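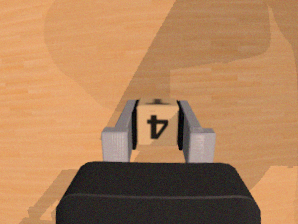
12/18/21. Third day on the Kernska finish tests and my hands still smell like linseed. The question Ji-hoon and I keep going back and forth on is how much color the oil adds by itself before any stain goes near it. I wrote down "honey" on day one, which is useless (whose honey?). What I'm after is closer to a tabletop in that warm light orange-tan, fine streaks of grain running through in slightly darker and lighter bands, and look how much quieter the grain gets where the shadow falls on it! So from now on I judge every board twice, once under the lamp and once turned away from it. Board 36 looked great under the lamp and like wet cardboard turned away. Board 2 held up both ways, two thin coats of Dafis, rubbed out with a rag. I had it down as a failure, so go figure.

Analyn wants to try the Woveretti wax on top. I'm in favor but not until the oil has cured, we rushed that in April and got fingerprints in everything.

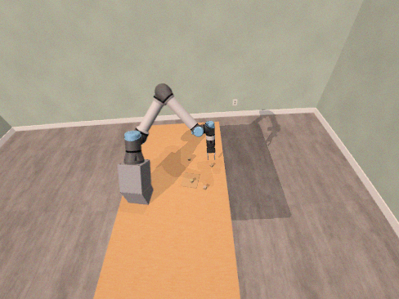
Sanding and supplies

Went up to 2,000 grit on board 83 just to see. Pretty, feels like glass, and the oil sat on top and sulked. Too fine for this stuff, I'm stopping way sooner next time. We're low on rags and the good tack cloths are gone, Ji-hoon is ordering more from Avham. Also the lid on the small Dafis can won't seal, so it's upside down on the shelf with tape around it. Please don't flip it back over! Still have to relabel the offcuts.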